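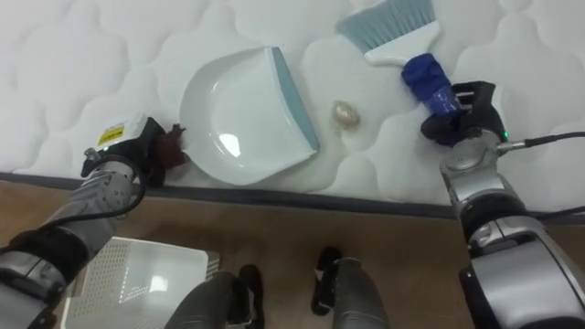
A white dustpan on a quilted mattress.

The Lodger at Okendale is a drama film written and directed by Hnat Melnychuk. It was produced by Abdella Pictures and distributed by Tallgate. The film follows a hotel cleaner who moves into one of the rooms she is paid to look after and stays there through a winter when the hotel has no guests. It runs for 4 hours in its original version and was shot almost entirely inside one building.

Plot

Irena, a cleaner in her fifties, loses her flat in the town of Okendale and begins sleeping in Room 30 of the Skident Hotel. The manager, who is seldom there, does not notice. She keeps to her working hours, cleans the other rooms in order and eats in the staff kitchen. In the second part a surveyor arrives to value the building and takes the room next door. The two share meals but speak little. When the sale goes through, Irena is asked to clear the rooms for the new owners. The film ends with her handing in her keys at the front desk.

Production

Melnychuk wrote the first draft as a stage play and reworked it after a planned theatre run was cancelled. Filming took place over 45 days in a former railway hotel that was due to be converted into flats. The crew lived on the upper floors and used the ballroom for equipment. Most scenes were shot in the order in which they appear in the story. There is no musical score, and the sound of the boiler heard through much of the film was recorded separately in the cellar.

The long cleaning scenes were not scripted. Melnychuk gave the lead actress a list of tasks each morning and let her decide how long to spend on them. The longest of these takes lasts over 30 minutes and was kept whole in the original version.

Release

The film was first shown in July at a single cinema, with an interval after the second hour. Tallgate later prepared a shorter version for television, which leaves out most of the surveyor's scenes. Melnychuk did not take part in the cut and asked for his name to be removed from the opening titles. A restored copy of the full version was released on disc on May 18, 2026, in a numbered edition of 729.

Reception

Early reviews were divided. Several writers praised the lead performance and the use of natural light, while others found the middle section too slow. The television version drew a larger audience but is generally considered the weaker of the two, as the friendship between Irena and the surveyor is hard to follow without the missing scenes.

See also

Slow cinema
Films set in hotels
Director's cut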